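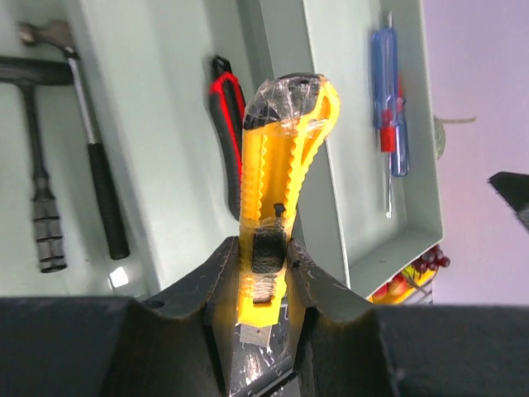 How to Check Whether a Grasp Policy Learned the Tool or the Tray

This page walks through the swap test we use on wrist-camera grasp policies at Istdale. It takes one afternoon and needs no new hardware. You should already have a trained policy that picks a tool out of an organizer, and a way to replay logged wrist images through it offline.

The test answers a narrow question: when the policy closes its fingers, is it reacting to the tool or to what usually lies around it? A policy trained on one organizer against one background can score well for the wrong reason. Ours did. Before the swap test, Kagiso Kekana's version picked the right tool in 68 of 100 trials, and we assumed the failures were hard grasps.

What you need

A trained policy and its training config
A divided tool organizer with at least three kinds of tool
A utility knife still in its plastic wrap, blade handled with care
A second work surface that looks nothing like the first
The logging script from the Lopes repo (any recorder that saves images with gripper state will do)

Step 1. Freeze the policy

Copy the checkpoint and note the config hash. Do not retrain or tune anything until all the trials are logged. If you change the gripper force limit halfway through, start over.

Step 2. Record the baseline

Run 25 trials with the organizer where it was during training. Reset the tools between trials but keep each one in its own compartment. Log the wrist image at three points: before the approach, just before closing, and after lifting. Save the failures too.

Clear film gives the wrist camera bright highlights that move as the arm moves. Keep wrapped and bare tools in separate columns of the results sheet. Marthinus Zwane mixed them in his first sheet and the averages were useless.

Step 3. Swap the compartments

Move each tool one compartment over and run another 25 trials with the same commands. A policy that learned positions will reach for the old compartment. Count a trial as a position error if the fingers close in the compartment where the requested tool used to be, even if they come up with something.

Step 4. Collect empty-gripper views

Open the fingers and hold the wrist over the second surface with no tool under it. Feed these images to the policy and record the close probability. It should stay low the whole time. Do this over something glossy with a strong pattern if you can find it. Glare between the fingertips is the case to look for: on our first checkpoint a bright patch in that spot pushed the close probability up as far as a real tool did.
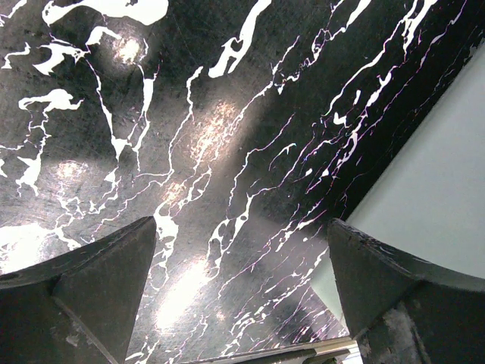 Step 5. Score the runs

Write down four numbers: baseline success, success after the swap, position errors, and false closes on the empty views. Use the same threshold for a false close as the controller uses on the robot. Busisiwe Mabuza's scoring script reads it from the config, so leave that field alone.

If success drops after the swap and position errors account for most of the drop, add training data with shuffled compartments. If false closes are the problem, add open-finger views over shiny surfaces and label them as no grasp. Fix one at a time or you won't know which change helped.

Step 6. Repeat after retraining

Run the whole test again on the new checkpoint, with the same tools. We needed 2 rounds before the false closes were gone.

Known limits

The test says nothing about grip quality. A tool that is picked correctly and then slips counts as a success here, so log slips separately. It has also only been tried with parallel fingers.

Last updated May 2022. Send corrections to Revathi Chacko.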